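PRESS RELEASE
For immediate release, 23 September 2026

Cletby students enter household robotics final with a vacuum cleaner and 918 attempts at tidying it

The Cletby Student Robotics Club has qualified for the final of the Odutetti Challenge, a competition in which student teams teach a robot to do one ordinary household job. Other teams chose folding towels or laying a table. Cletby chose the vacuum cleaner, and specifically the matter of its hose, its wand and its cable, which a generation of parents has failed to teach the students themselves.

The rules ask each team to submit at least 1,000 demonstrations of its chosen task, performed by people using hand-held grippers. The robot learns from the recordings. The club currently has 918 that pass the organisers' checks. It has made 1,813. The difference between those two numbers has taken up most of the summer.

"We thought the robot would be the slow learner," said the club's recording lead. "Then we watched ourselves trying to pick up a hose with two fingers. It's a very levelling experience."

Recording began in June in the main hall of the Talmont building, where the club has the use of the open floor and the wooden stairs beside it. The hall was picked over the teaching laboratory on the grounds that people do not generally vacuum laboratories, and also that the laboratory was booked. Work goes on around whoever else happens to be passing through. The club considers this realistic.

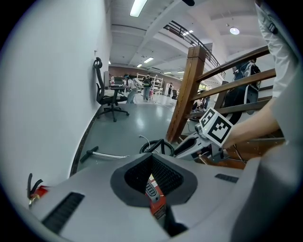
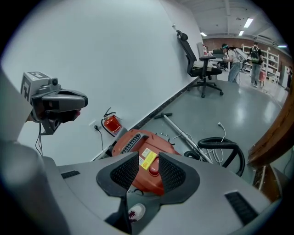
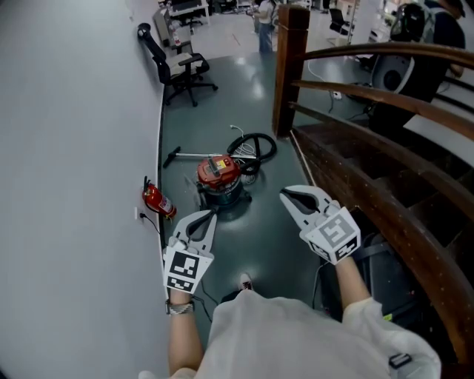 Hand-held grippers in the hall at Talmont.

Each demonstration starts with the vacuum cleaner in some state of disorder and should finish with the wand upright, the hose coiled and the flex wound. The operator may use only the grippers. Using a foot to hold the hose still is an instant disqualification, and accounts for a good share of the rejected recordings. Others were thrown out when the marker cubes on the grippers went out of sight of the cameras, usually at the moment the operator leaned in for a better look. One afternoon's work was lost to a memory card that had been full since lunch.

Of the accepted demonstrations, 511 deal with the hose alone. The club had set aside a week for the hose.

The final adds a second part, in which the vacuum cleaner has to be taken up a flight of stairs. Teams were told of this in the same message that congratulated them on qualifying. Cletby has started practising the approach to the staircase and is discussing the rest.

Van den Broek, the Talmont engineering firm that sponsors the club, has paid for replacement finger pads and a third set of grippers. It has also offered the loan of a conference room, which the club has accepted and filled with cardboard boxes.

"We were asked to support young people working at the forefront of automation," said a spokesperson for Van den Broek. "We came to see them, and they were on the floor untangling a cable. I've been in this industry a long while and that seemed about right."

The club is open to students of any course at Cletby College. Present members include several mechanical engineers, two linguists and a student of hotel management, whose recordings have the highest acceptance rate and who has been asked to stop mentioning it. New operators are given a morning's training and then the hose.

To reach 1,000 before entries close, the club is holding extra recording sessions at Talmont throughout the autumn term. Anyone over 16 may come and try the grippers. Flat shoes are advised, and long hair should be tied back. Visitors are asked not to tidy the vacuum cleaner when they leave, however strongly they feel about it, as it has been untidied on purpose.

ENDS

Notes to editors

The Odutetti Challenge is open to student teams in further and higher education. Finalists are judged on how reliably the robot completes the task and on the quality of the recordings submitted. Speed is not marked, to the relief of the Cletby team.

The robot will be available for photographs once it has finished training. Until then the club can offer its operators, by arrangement, and the vacuum cleaner at any time.

Interview requests should be sent to the Cletby College press office, marked "Robotics Club". Please do not telephone the hall at Talmont during sessions, as whoever answers will be holding something.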